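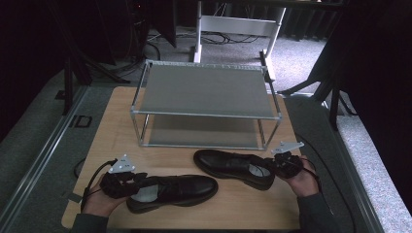
Word count: 500

4.2 Picking a fingertip for the shoe task

We went into the gripper comparison fairly sure that the finger linkage would matter most and the pads would be a footnote. Siobhán McGrath disagreed with me from the start, and I owe her a drink, because the pads ate up most of our spring. The task itself sounds easy enough: take a pair of black leather shoes off the table and put them on a two-tier rack, using one hand-held gripper per hand. We compared two pad shapes on the same fingers, which we call Padari (short and square, quite stiff) and Nyanda (taller and thinner, with a bit of give). Each pad got 100 pairs at the Leltstead lab, with the same two operators swapping over after every 40 trials.

My own favourite was Padari. It's easy to aim, you feel the pinch straight away through the handle, and it doesn't wobble when you swing your wrist over. I used it for the whole of the pilot back in December and was quite happy!

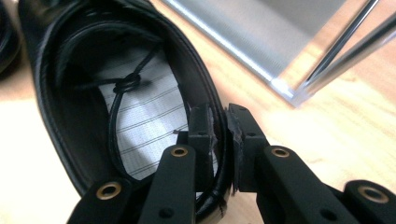 Then we looked at where the grasps were landing, and my opinion shifted a bit. Leather gives under a pinch and then pushes back, so a stiff pad that meets the collar at a slight angle holds it along one edge only. In the hand this feels fine (I'd have sworn to you that it was fine), but the shoe starts to pivot as soon as its weight comes off the table. Nyanda bends just enough to lie flat, and the operators made fewer second attempts with it, though they both grumbled that it felt vague.
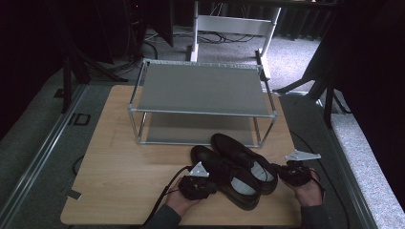 Working with two grippers at once brought its own trouble. We had tuned everything one-handed, and only in the paired trials did we find out how much the tools get in each other's way. With the shoes lying close enough to overlap along their inner edges, as in Figure 4, going for both heels together keeps the grippers apart and leaves the white marker plates standing clear on top. Going for the inner sides felt more natural to me, but then one plate would wander in front of the other and the tracking on the Bonham controller would drop out for a moment. We kept those trials in, by the way, and marked them as tracking faults.

Figure 4. Paired approach to the shoes, one gripper at each heel.
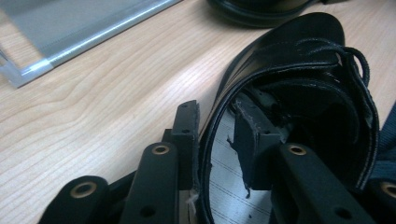

Wear was the last thing we looked at, and I wish we'd started on it sooner. We didn't set out to measure it, so all I can offer is what we noticed while going back through the 2,032 wrist-camera clips we kept. A shoe rim is a mean thing to pinch all day: one pad goes inside against the lining, the other stays outside, and the two don't get the same treatment. You can see the edges of the inner block looking rough and frayed, and there are a few white fibres sticking out by the base of the tall outer pad. I can't say yet how much of that changes the grip. For the next round we're going to weigh the pads before and after each block of trials, and Siobhán wants to try a softer facing on the inside finger only.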